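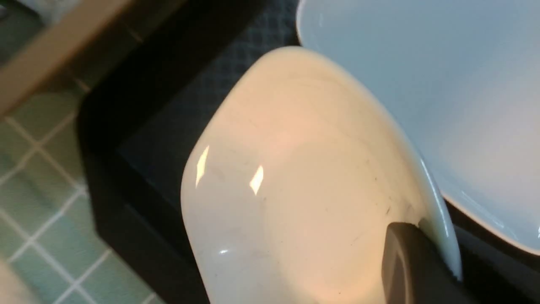
Starnutbridge is getting its soup supper back! After three years without one, the town will once again fill Varuston Hall with long tables, hot broth and more bread than anyone should reasonably eat, and the June date is already penciled onto half the kitchen calendars on Mill Street. Tickets went on sale at the library at 9 a.m., and 227 of them were gone before lunch. The old supper ran on paper cups, which went soggy, tipped over and filled the dumpster behind the hall. This year everybody eats from real dishes, cream-white bowls with a glossy glaze and softly squared sides, and they go back in the cupboard for next time.

The supper began as a way to pay for a new roof on the hall, and it outlived the roof project by decades. People kept coming for the soup, sure, but also for the noise and the chance to sit across from somebody they only ever wave at from the car. When the hall closed for floor repairs, the supper stopped too, and a couple of attempts to hold it outdoors were rained out.

Toshiko Hattori, who cooked for the last supper and is running the kitchen again, has six soups on the list. Her own miso and squash is there, along with a split pea that has been on the menu from the start, a beef and barley, a corn chowder, a tomato with rice, and a spicy red lentil that Sumeya Nigatu is bringing over from her lunch counter, Jakau.
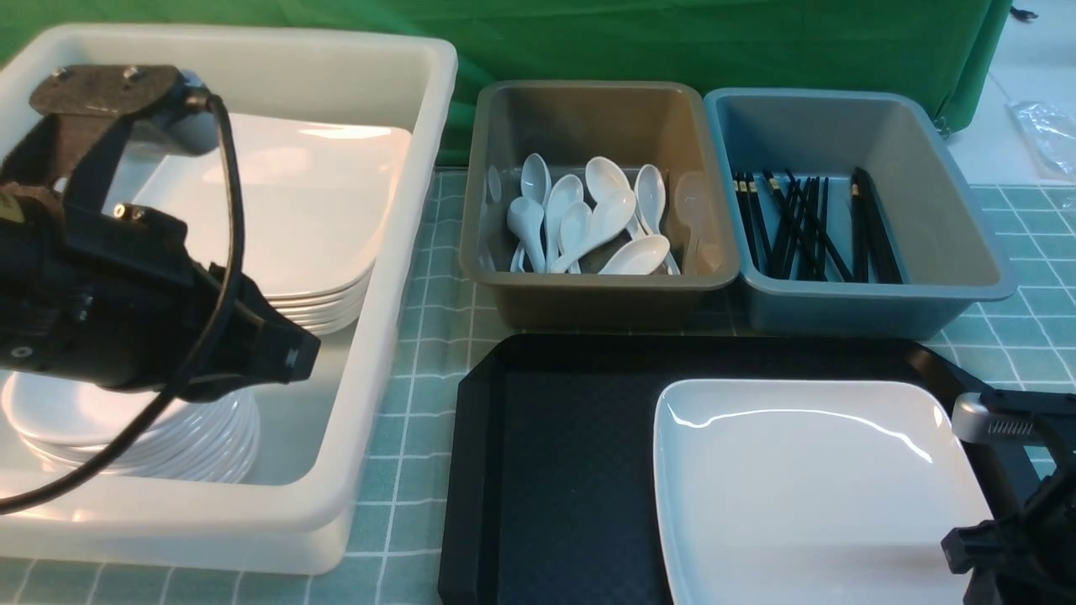
Nigatu tried the lentil soup out on her regulars all spring, changing the amount of ginger week by week. "I had one customer who wanted it hotter every single time," she said. "I told him to come to the supper and I'll put a jar of the paste on the table. Then he can do what he likes."

Hattori is just as excited about the squash, which will be the last of the winter crop from the Dai farm out on the river road. She roasts it with the skin on until the edges go dark, then blends it with stock and stirs in the miso at the very end. She has promised to print the recipe on the back of the program, along with the split pea, whose recipe has been a matter of argument in town for as long as anyone can remember.

Bread comes from home ovens. Anyone who would like to bake can sign up at the library desk, and loaves of every kind are welcome, including the lopsided ones. Please label anything with nuts or seeds. 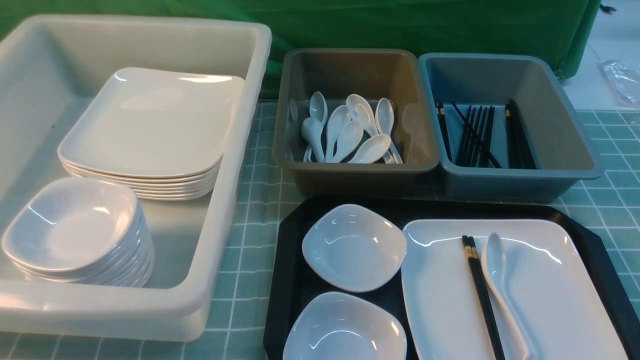

Where the money goes

The last supper brought in $1,308 after costs, which paid for the hall's big coffee urn and a good part of the new stage curtain. This time the proceeds will go to the summer reading program, which wants to add a second story hour and replace its worn-out picture books. The hall can seat 600 over the course of the evening in three sittings, at 5, 6:15 and 7:30 p.m. The early one is the best bet for families with small kids.

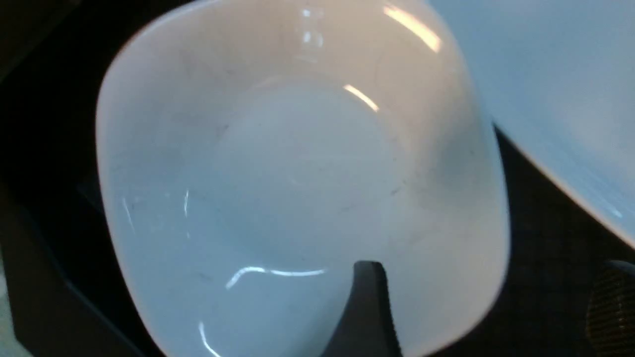

Tickets and music

Tickets are still available at the library and at Jakau. Children under five get in free. The high school fiddle group will play between sittings, and there will be dancing after the last one if enough tables can be folded up in time. The side door has a ramp, and the parking lot has room for 70 cars, so walk over if you can.

Comments

millstreetmeg: Finally!! I have missed that split pea so much. Is it the version with the ham or without?

T. Hattori: Without, but there will be ham on the side. Please don't start this again, Meg.

barleyfan: Got four tickets for the 6:15. Do we bring our own spoons like before?

lenny_r: Signing up for two rye loaves. Can I drop them off the night before?

millstreetmeg: Ham on the side works for me. See you all there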